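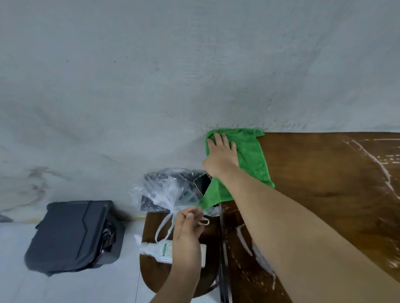
Green microfiber cloth on a brown wooden tabletop

Fovton Microfiber Cloth, Green
Item no. 211
Sold in packs of 2

A soft, general-purpose cloth for tables, shelves and counters. It bunches up easily in the hand, so you can push it into the line where a table meets the wall and pick up the dust that collects there. Use it dry for dust, or damp with a little cleaner for smears and drips.

On finished wood, wring the cloth out well and wipe with the grain. Turn to a clean side often — a loaded cloth leaves streaks. Buff with the second cloth from the pack.

Care
Machine wash at 30 °C with like colors. No bleach or fabric softener. Hang to dry. Wash before first use, as some green dye may come out.

Also in this range
Tromberg Wood Cleaner, spray bottle
Musico Dusting Mitt

Unopened packs can be returned to the store with the receipt. Opened packs can be exchanged only if the stitching is faulty.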